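Reading time: 3 min

Foltach Tape Transfers - README

Foltach is a set of digital transfers from open-reel tapes recorded in the Kelcombe parish hall, mostly chamber music, with one brass band that got in somehow. There are 787 audio files. The oldest reels sound better than the newest, and we have stopped trying to explain this to people.

What is in the folders

- `flat/` - straight transfers, 24-bit WAV, no noise reduction and no EQ
- `listen/` - the same music with the hum filtered out and the side breaks joined
- `notes/` - box labels typed up as written, spelling included
- `odd/` - tuning, chair noises, and a long argument over tempo that is better than the performance that follows
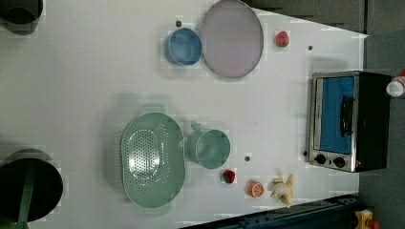
How the transfers were made

All reels were played on one quarter-inch machine, serviced before the first session in April and again when it began to sing along. Head alignment was set by ear on each reel, as none of the boxes came with test tones. Tapes with sticky binder were baked first at 50 degrees Celsius. Please don't do this in the oven you use for lasagna.

Playback speed was 15 inches per second unless the notes say otherwise. On 3 reels the speed changes partway through, apparently when the engineer saw how much tape was left. We corrected those in `listen/` and left them alone in `flat/`, where the slow movement ends at a brisk trot.

Microphones

The box labels mention a pair of ribbon microphones and "the Ghasemi box," a homemade mixer with two working channels out of four. Most of the stereo reels have the cellos slightly too far left. We checked the wiring, then the cables, then the scores, and finally decided that the cellos sat slightly too far left.
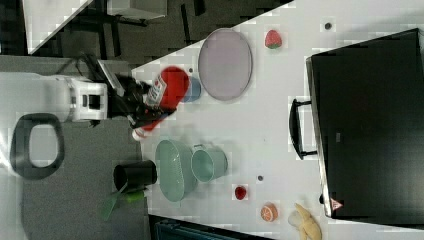 Red spray bottle held in the gripper, with the oval plate and strawberry farther up the table.

Known problems

- Print-through is easy to hear before loud entries. You get a small ghost of the chord, then the chord.
- The Brurkton Quintet reels have a dropout in the left channel at the start of every side.
- Track names in `listen/` follow the printed programs. The players did not always do the same.
- The church clock strikes during two adagios - wrong key both times. 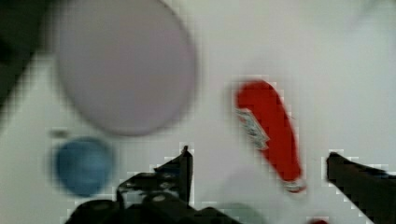
If you find a mislabeled movement, open an issue with the file name and a time in minutes and seconds. "Somewhere in the middle" has been tried. Corrections to composer names are welcome, but please check `notes/` first, where you may find we were only copying somebody else's mistake.

Checksums are in `SUMS.txt`. Last updated May 28, 2021.

We use cookies to remember your settings. Accept | Decline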